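Jornow - Wortschatz rund um Wäsche und Haushaltstextilien

Jornow sammelt Wörter, die in Wörterbüchern oft zu kurz kommen: alles, was man zu Hause über Handtücher, Bettlaken, Flicken und Säume sagt. Wie heißt bei euch der Lappen für den Boden? Feudel, Aufnehmer, Putzlumpen? Genau solche Unterschiede stehen hier drin, und es macht riesigen Spaß, darin zu stöbern!

Inhalt

Die Sammlung enthält 4000 Einträge aus 37 Orten. Jeder Eintrag besteht aus Stichwort, Ortsangabe, Bedeutung und mindestens einem Beispielsatz. Bei 74 Einträgen gibt es zusätzlich eine Lautschrift - die restlichen folgen nach und nach.

Dateien

eintraege.csv: alle Stichwörter, UTF-8, Trennzeichen Semikolon
orte.csv: Ortsliste mit Kürzeln
beispiele.txt: Beispielsätze, ein Satz pro Zeile

Besonders ergiebig ist das Feld Frottee. Frotteetuch, Frottiertuch, Frottierwäsche, und dann noch die ganzen Verben fürs Zusammenlegen (falten, falzen, zusammenschlagen)!
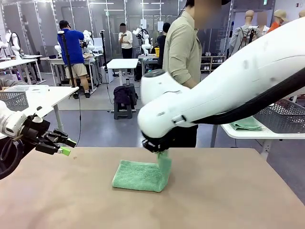

Einlesen

Die CSV-Dateien lassen sich mit jeder Tabellenkalkulation öffnen. Wer lieber sucht als blättert, nimmt Tonden, unser kleines Suchskript für die Kommandozeile:

tonden suche Zipfel
tonden suche --ort alle Lappen

Umlaute und ß bitte ganz normal eingeben, die Suche kommt damit klar.

Bekannte Lücken

Österreich und die Schweiz sind noch dünn vertreten. Die Spalte "veraltet" wurde in Version 2 eingeführt und ist bei älteren Einträgen meist leer. Doppelte Einträge mit abweichender Schreibweise haben wir absichtlich stehen lassen.

Mitmachen

Neue Wörter sind jederzeit willkommen, auch ohne Beispielsatz. Einfach ein Ticket mit Ort und Bedeutung anlegen.

Lizenz

CC BY 4.0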